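Clokatik on the packing floor: your questions
Last updated September 19, 2018

Put together by Treasa Egan, packing floor lead, Horgan Storville. Third version. If your question isn't here, put it in the box by the time clock or catch me. I answer faster in person.

What is Clokatik?

The name for the whole setup on lines 1 and 2. Arms, the bins they pick from, the screens, the software. Grerkine makes it, we lease it. People say "the Clokatik" when they mean one arm and that's fine, we know what you mean.

How many arms are we getting?

Six. Four are in. The last two went in the plan for June and slipped. No new date yet, will post when I have it.

What do they do?

Pick small parts out of bins and put them in kit trays. That's it. They don't fold boxes, don't load the cart, don't read a handwritten note from a customer, don't fix a tray that came down the line wrong. Checking stays with people. So does anything soft or tangled, which the arms are bad at, go watch one with a loop of ribbon if you want a laugh.

Is anybody being let go?

No layoffs on the packing floor because of this. It's in the letter that went home with pay stubs, signed by Enda Ní Bhriain, and if you lost yours I have copies. What the letter does not say is that every job stays the same. They don't. There are 93 of us across all shifts and 63 have at least one task that changes. If you're one of the 63 you've already had a sit-down or you have one coming. If you think you were missed, tell me this week please.

Will open positions be filled?

Some. Not all. Two people retired from line 2 in the spring and those spots were not posted. I'd rather you read it from me than work it out from the schedule.

What about my pay if I move off hand picking?

Base rate stays. The picking bonus is the sticky one. It was tied to trays per person and that stops making sense when an arm is filling half the tray. Until there's a new formula everyone on lines 1 and 2 gets their own average from before the change. Ask payroll for your number, they'll print it. A few were wrong the first time, check yours.

What's the tray target now?

700 a shift for a line with arms running. That is for the line — people plus arms together. Nobody should be chasing 700 on their own, and if a screen tells you you're behind while an arm is stopped, ignore the screen and write down the time it stopped.

Who do I call when an arm stops?

Amber light: clear the bin, press resume, once. Still amber, call Hyun-seo Ok, extension is on the sticker.
Red light: don't touch it. Call Hyun-seo.
No light at all: same.
Do not reach in past the yellow tape, even if you can see the part and it's right there. Yes I know. Still no.

What are the recording sessions?

Paid work. You hold a gripper by hand, same shape of fingers the arm has, and do the pick yourself while it records. Pick it up, move it, put it down, open, back to start. Do that over and over with all kinds of small things and the recordings go to Grerkine, who use them to get the arms better at stuff they fumble now.

Started as a trial, now it's a regular task you can sign up for. It counts as hours on your card same as any station.

Can I do them at home?

Yes, after one supervised session here. You sign the kit out and take it with you. Irja Mäkelä set up the home rules and keeps the sign-out sheet. You need a flat place, decent light, and a bit of room to swing your elbows. Kitchen table is fine, so is a bed if that's where you have space. Plain or patterned cover, both wanted — the arms have only ever seen our gray bins and it shows. 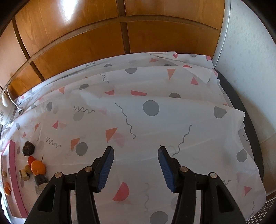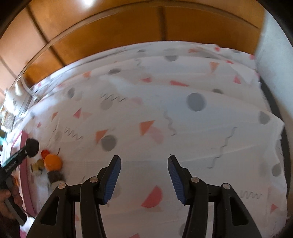 Starting position is where most rejected takes go wrong. People begin with the fingers half closed, or already on top of the object, and the whole take gets thrown out and they don't get told till the next day, which is annoying for everybody. Fingers open wide, nothing between them, hold still for a breath, then go. Both blue ribbed pads should be in view with plain surface between them, same as the printed sheet showing through the gap in the two shots. If you can only see one pad you've rolled your wrist. Straighten up and start the take again. Small stuff goes off to one side so you have somewhere to bring it from and somewhere to bring it to. Reset to the same open position at the end too, people forget that one constantly.

What objects should I use?

Whatever's small and not sharp. Caps, stones, bits of wood, beads that aren't too tiny. Mix hard with fuzzy if you can. Don't use food, medicine bottles with a label on, or mail. Nothing with your name or address on it. Irja has a loaner bag of odds and ends if your house is short on junk. Mine isn't.

Does it record me?

It records what's in front of the gripper. That can include the room, so wardrobe doors, walls, whatever is behind your table. It can catch a hand now and then. No sound. Check what's in view before you start, move family photos and anything you don't want seen. If kids are around, stop the take. You can ask for any recording from your house to be deleted, no reason needed, tell Irja the session number off your sheet.

Is anyone timing me?

On home sessions, no. You're paid for the session and a session has a set number of good takes. Slow is fine. Slow is better, to be blunt, the rejects nearly all come from rushing. On the floor the arms log their own speed and the stops. They don't log yours. I asked for that in writing and have it, come read it if you like.

My wrist hurts after a session.

Then stop. It's heavier on the thumb side than it looks and holding it out in front of you gets old quick. Break every half hour at least, swap hands if you can manage it, and report it like any other strain. Eoin Breathnach did too many back to back in the first weeks and was off hand work for a while after, he'll tell you all about it. There's now a limit of one session a day per person. Please don't trade around it.

I can't do fine hand work any more. Is there something for me?

Yes, and this is one place it's gone better than I expected. Bin loading is seated now. So is the check screen, where you look at a tray photo and press good or bad. Several people who were struggling with the old picking stations have moved there and stayed. Ask for a try-out shift, no strings, you can go back.

Are we training our own replacements?

Asked in every meeting so it goes on the page. Fair question. The recordings do make the arms better at picking, and picking is what a lot of us did. What I can say is what's agreed: the letter covers the length of the lease, recording is voluntary, and saying no to it doesn't go on your review. What happens after the lease I don't know and I'm not going to pretend. Enda has said she'll bring the next contract to the floor before it's signed. I wrote it down when she said it.

If you don't want to record, don't. Plenty of people have said no and they're still on the good shifts.

What if the arm packs it wrong and I sign the tray?

You sign for what you checked. If the check photo was blurry or didn't load, mark it "no photo" and pass it to the side table, don't guess. Wrong trays traced to an arm don't count against anyone. We had one mix up about this on nights and it's been taken off that person's sheet.

Do I need a course to work next to the arms?

A short one. On the clock, in the break room, Hyun-seo runs it. Walk through the lights, the tape, the stop button, then you press the stop button for real on a running arm. Everybody has to press it. Some folks are shy about it the first time and I would rather they got over that in class.

It's so loud by line 2 now.

That's the compressor, not the arms. It's getting a cover. Earplugs are in the drawer under the first aid box in the meantime, take teh orange ones, the others fall out.

Can I bring somebody in to see it?

Not on shift. There'll be a family afternoon once the last two arms are in and running.

Who decides when something gets changed back?

Me first, then Enda. It does happen. Arm 3 was moved off the small screws after a week of messing and those went back to people, and they're staying with people for now. If a station is worse than it was, tell me what's worse and roughly when in the shift it happens. "It's rubbish" I do agree with some days but can't do much with.

Where do I sign up for recording?

Sheet on Irja's door. Put your shift and whether you want home or on site. Kits come back charged, with the cable, in the bag they left in. We're short a cable already so if you have two at home, have a look.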